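Program Diary - Household and Shop-Floor Tasks
Soltholm Laboratory
October 11, 2022

The working day began with a review of the June entries, which the Trarkberg office has asked us to condense before the next budget discussion. Their question has not changed since the spring: can a machine be relied upon to do ordinary chores, in a home or on a shop floor, without a person standing next to it? The office would like a yes or a no. The diary has so far given neither, and today's entry will not settle the matter.

The morning was given to towels. The folding procedure was repeated with the cotton set, and the time limit was held at 70 seconds per towel. Staff noted again that the first grasp decides most of what follows. When both corners are held correctly, the fold is acceptable by household standards. When one corner is missed, the arms continue with the motion regardless and produce a bundle. A person would notice and start over. The present software does so only when the cloth falls completely outside the working area. A request to change this has been with the Praslow group for 4 weeks.

A short meeting followed on the wording of the word "chore." The Koubek section prefers to define it as any task a new employee could learn in one shift. Soltholm has used a narrower definition, under which the objects must be placed without special preparation and the lighting left as it is. It was agreed to keep both definitions in the record and to state which one applies to each result. This will make the tables longer. The author of this diary supports the change all the same, as readers at Trarkberg have twice compared figures that were never meant to be compared.

After lunch the laboratory turned to sorting. The task is close to what a stock clerk does when returned goods arrive at the back of a store: pick up each snack bag from the table and place it in the correct basket. Rigid boxes have been handled well here for some time. Bags are another matter. The foil creases differently each time it is touched, the shine confuses the depth reading, and a flat bag offers the fingers very little to hold. Where one bag lies partly under another, the system must also decide which to lift first.
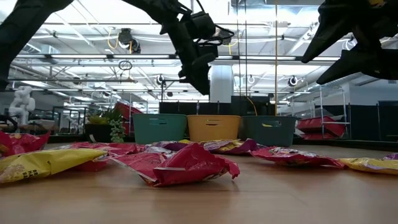
Sorting table, snack bags and the three baskets, with the arms overhead.

The plan for this task calls for 800 attempts before any claim is made in writing. That number was set by the Koubek section and was considered high at the time. It now seems reasonable. Small groups of trials have led us to early optimism before, most recently with the cutlery drawer, and the correction had to be sent to every office that had received the first report.

Two points are entered for follow-up. First, the rule for what counts as a successful placement must be written down; a bag resting on the rim of a basket has been scored both ways by different staff. Second, the log should record every occasion on which a person reaches in to help - even when the help is slight. A chore that needs a hand every few minutes has not been taken off anyone's list.

On the larger question, the author's view today is that single steps of many chores are within reach, and that whole chores, from start to finish, mostly are not. The summary for Trarkberg will be drafted on that basis. The towel set is to be washed and returned to the cabinet before the next session.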